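Ticket 2811 - right gripper drifts during locker task
Opened Thursday, March 23, 2023
Project: Gremow

Hi all, me again! We're recording demos for the locker task (bag, shelf, door open, you know the one) with the two handheld grippers, and the right hand track keeps jumping. Out of 50 takes I had to toss 15, and it's always when I reach toward the open compartment.
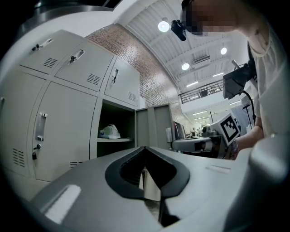 I already swapped the cable, rebooted everything and redid the calibration from the Triline page, twice. No change. The left hand is totally fine - smooth as anything - so I doubt it's the base software.

One more thing, if I slow way down near the shelf the jump gets smaller but the replay still puts the right arm too far over. Could it be losing the marker when I turn my wrist?

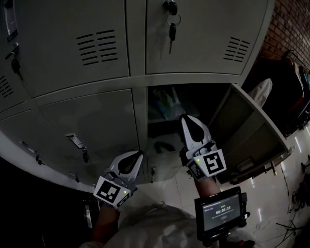 Syahrul Wijaya: Sounds like it to me. Keep your wrist flatter on the reach, record 2 short takes and attach the logs. I'll run them tonight.

Will do, uploading after lunch.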